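Stano Heavy Wool Crew Sock, long-term review
28 Apr 2023

Bought in February, two pairs, regular retail. Each pair has had 16 wears and the same number of washes at 85°F, low spin, flat dry. Detergent was Nullell liquid at half the dose on the bottle.

The knit is dense, with terry loops underfoot and a flat panel over the instep. The toe seam is linked by hand and can't be felt inside a boot. New, one sock weighed 43 grams. After the last wash it weighed the same on the same scale. Foot length shrank a little in the first two washes and then stopped.

Pilling is moderate and mostly at the heel. The cuff is the weak point. It holds well for half a day, then slides, and the rib takes until the next wash to recover. The older Fladance crew does better here, though its heel wore through much sooner. 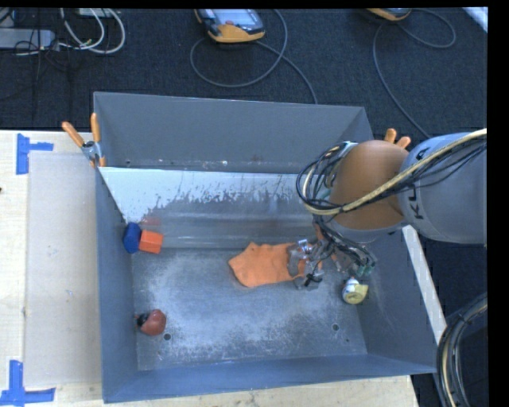
Orange sock-shaped cloth in an open metal bin on a pale wooden tabletop.

Color is stable. The first wash bled slightly into a white cloth -- the later ones did not. Dark lint from boot liners shows on the lighter shades and needs a brush.

Sizing runs long. Thảo Hứa wears a women's 8 and had spare fabric at the toe in the small. Bujar Kneževič, men's 12, found the large correct but the cuff tight over the calf.

Odor control is average for wool. Two days between washes is fine, three is not.

Pros: seam, heel, stable weight after washing
Cons: cuff slides, long fit, only three sizes

Recommended for boots. For low shoes the sole is too thick.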